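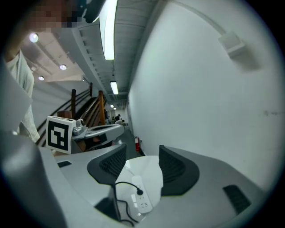
Why Does One Plug Turn Into Six?

Count the things in your room that need a plug. I got to six before I even looked under my bed! Most walls don't have that many outlets, so people use a power strip.

A power strip is a row of outlets that share one cord. Electricity comes out of the wall, runs along the cord, and goes to metal strips hidden inside the case. Those metal strips pass it along to every outlet. When you push in a plug, its prongs touch the metal, and the electricity has a path to your lamp. 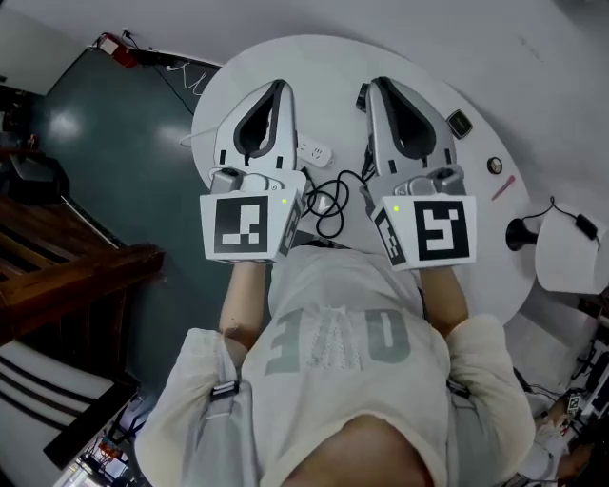
A white power strip on a round table, with a lamp at the edge.

So can you plug in everything you own? Nope! All that electricity still has to squeeze through one cord, and if it carries too much, the cord can get hot. Heaters and toasters are really hungry, so they go straight into the wall. And please don't plug one strip into another (I know, it looks like a train).

Cords love to tangle, too. I coil mine in big, floppy loops. Ask a grown-up to help before you unplug anything, and pull on the plug, never the cord.

Mwanaisha Mohamedi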